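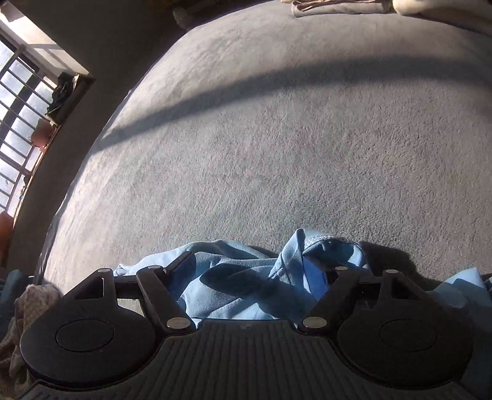
Most small investors lose track of their shares through bad paperwork long before they lose money on a bad pick. A brokerage account opened years ago, a few dividend checks, a statement that went to the old address — it adds up to a mess by tax time. Treat it as you would any other household job. A light blue cloth left crumpled on a gray carpet gets picked up sooner or later, but a trade confirmation dropped in a kitchen drawer can sit there until April. Pick one place for everything and put it there the day it comes.

Start with a single sheet for each stock or fund you own. Write the name at the top, then the purchase date, the number of shares, the price per share and the commission. If you bought 200 shares in one go and 150 later, give each purchase its own line. You will need them separately when you sell.

Reinvested dividends go on the same sheet. Each one is a small purchase with its own cost, and people who skip them often end up paying tax on the same money twice.

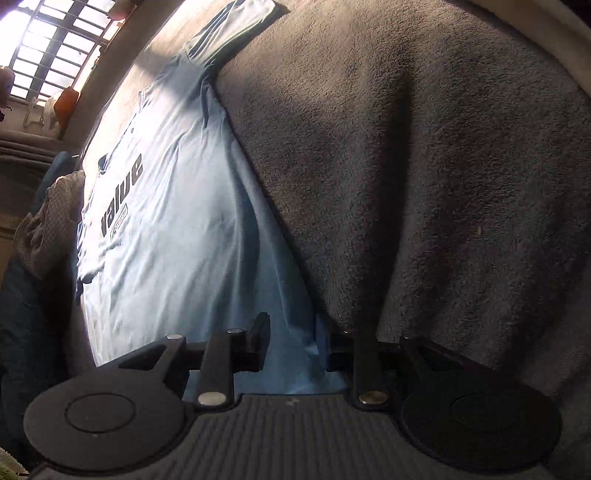
Keep the sheets in a binder or in a spreadsheet, whichever you will open. Ruba Twal, who does the books for our house, uses a plain binder with 6 tabs and updates it on Wednesday evenings. It takes her 10 minutes.

What to keep:
Trade confirmations, until you have sold the shares and filed the return for that year, plus the years your tax office can still ask questions.
Year-end statements, for as long as you hold the account.
Notices of splits, mergers and spin-offs, with the sheet for that stock.

What to shred:
Monthly statements, once the year-end one arrives and the figures match.
Proxy mailings after the vote.

Check the beneficiary on every account while you have the papers out. Old ones name a former spouse more often than you would think.

If you switch brokers, print your cost records before the transfer goes through. They usually follow the shares, but older purchases can arrive blank.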